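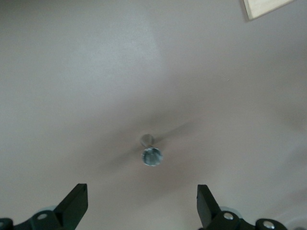 How long should I let bread dough rise in the fridge before baking it?

Somewhere between 24 and 36 hours suits most plain white doughs, and a bit less if there's a lot of whole wheat in the mix.

gatalitz_baker
Joined: January
I'm asking because I've read so many different things by now that my head is swimming. My aunt always did hers overnight and that was that, but the book I got for my birthday wants three days, and a fellow at work swears by leaving it on the counter and never bothering with the fridge at all. I bake a couple of loaves a week for the family, nothing fancy, just flour, water, salt and a pinch of yeast. My last one sat 36 hours and tasted wonderful, but it spread out like a pancake when I tipped it out of the bowl. The one before that I pulled after a single night and it stood up nice and tall and tasted like, well, bread. I'd love to have both in one loaf if that's possible!

Mapplebeck_C
Oh, I know that pancake loaf very well, I've made a good many of them over the years (we ate every one, toasted). How warm was the dough when it went in the fridge? People worry so much about the hours in the cold and forget that a big lump of dough takes ages to cool down. If your kitchen is warm and you've let it get good and puffy first, it keeps right on going in there for half the night. Try putting it in when it has grown by maybe half, and see if it doesn't hold its shape better for you.

rye_or_nothing
I'm going to disagree with the first answer. Past 24 hours you are just making the dough weaker. I've baked this way for years and I can't taste any difference after one full day. My wife can't either, and she's much pickier than I am.

Mapplebeck_C
Well, that may be your flour, Rye! I switched to the Sugden bread flour last winter and it holds up for 36 hours without any fuss. The store brand I used before that would have been soup. I do taste a difference, it's a little tangy and the crust gets those small blisters I like so much. But I'll grant you it's a small difference, and if someone is feeding hungry kids on a Wednesday night they are not going to hear any complaints about a one-day loaf.

henis77
Can I ask what you all keep it in? I've been using a mixing bowl with a plate on top and I get a dry skin on the dough every single time. It leaves hard little streaks in the bread.

rye_or_nothing
Anything with a real lid. A plate lets air in. Rub a little oil on top of the dough if you're stuck with the bowl.

Mapplebeck_C
A damp towel under the plate works too, though you have to remember to wet it again. I have an old Jostero tub, the tall square kind, and I wouldn't trade it for anything. You can see through the side how far the dough has come up, which saves a lot of poking.

gatalitz_baker
Thank you all so much. To answer Chelsea, it was warm and it had about doubled before I put it away, so I expect you've found my trouble right there. My flour is whatever was on sale, too. I'm going to mix a batch tonight after supper, get it in the fridge sooner and leave it the full 24, and then do a second one at 36 with better flour when I've been to the store. Do you shape it cold or let it sit out first?

Mapplebeck_C
Cold, if you can manage it. It's so much easier to handle, hardly sticks at all. Then give it a good long rest in the pan, a couple of hours or even 3 if the kitchen is chilly, and poke it with a floury finger. If the dent comes back slowly, it's ready for the oven.

rye_or_nothing
I let mine sit out an hour before shaping. It tears on me otherwise. But do try hers first, your dough sounds wetter than mine.

henis77
Oiled the top last night and there was no skin this morning. Thanks, Rye. Now I just need a bigger fridge.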